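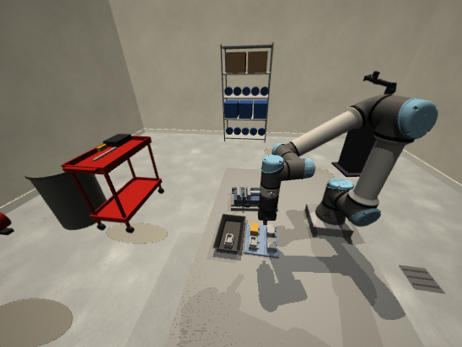

A room with a concrete floor, drawn by a computer.

Is Concrete Really Just Gray Mud?

People say a lot of things about concrete. They say it dries. They say it lasts forever. They say it's the same thing as cement. Grown-ups say these things with a very straight face, so let's check them one at a time.

Claim 1: Cement and concrete are the same.

Nope. Cement is a fine powder. Concrete is what you get when you mix cement with water, sand and small stones. Calling a sidewalk "cement" is like calling a cake "flour." You probably won't get in trouble for it, but now you know.

Claim 2: Concrete gets hard by drying out.

This one sounds right. Mud dries and gets hard, so why not concrete? But think about bridges. Their legs often stand in a river, and some concrete is poured under water on purpose. It still gets hard down there. How could it be drying?

It isn't. The water joins up with the cement and makes tiny new crystals, and the crystals grow into each other and grab the sand and stones. Builders even spray water on a new floor, or cover it with wet cloth, so it won't dry too fast. If it loses its water early, it ends up weak and dusty on top.

Claim 3: Concrete lasts forever.

Be careful with the word "forever." Some Roman buildings made with concrete are still standing, and people love to point at them. What about the ones that fell down? We don't point at those, so it's easy to forget they were ever there. Roman concrete wasn't made the same way as ours, either. It had volcanic ash in it, and usually no steel bars.

Modern concrete often has steel inside, which helps it when something tries to bend it or pull it apart. But steel can rust. Rusty steel takes up more room than clean steel, and it pushes until the concrete cracks. Look under an old bridge sometime (from a safe spot) and you may see brown stains.

Claim 4: A concrete floor is cold.

Touch one with bare feet and you'll swear it's true. Then touch the rug next to it. If they've been in the same room all night, they are probably close to the same temperature. Concrete just carries heat out of your foot faster. Your foot is a pretty bad thermometer!

Don't believe me? Good. Try it.

Put a thermometer on a rug and wait 16 minutes. Write down the number. Now put it on a concrete or tile floor in the same room and wait 16 minutes again. Stay away from sunny windows and heaters. If your two numbers are far apart, ask why before you decide who's wrong. A floor that sits right on the ground in November can really be colder - so sometimes your foot has a point.

Words to know

Crystal: a solid whose tiny parts line up in a pattern.
Rust: the flaky brown stuff that forms when iron or steel meets air and water.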